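Skurkness Handling Rules

The Skurkness Handling Rules are a set of good practices for recording work with hand-held grippers. The first version was written by Hiwot Hailu and Wondimu Lemma at Bogale and is dated 2018-11-11. It has 13 rules in 3 parts.

Containers

An open bottle with liquid must stand upright, and both soft pads must touch it before any lift. The markers on the fingers must stay clean and uncovered.

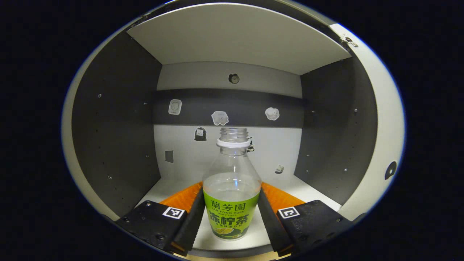

Doors

A cabinet door is approached from its lower edge, with one finger on each side. The fingers should not close until the door has stopped moving.

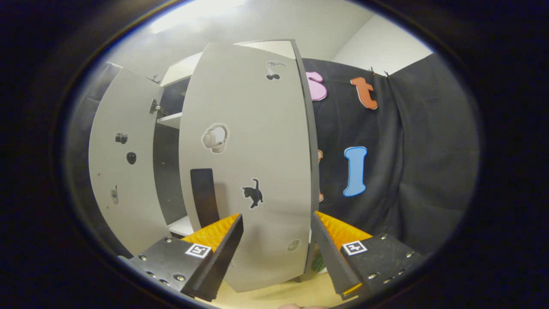

The operator's free hand stays below the fingers during this work. Drodano uses the same rule but asks for a pause between two doors. A session has at most 100 recordings, and after every 15 the screws are checked.

See also: Vullow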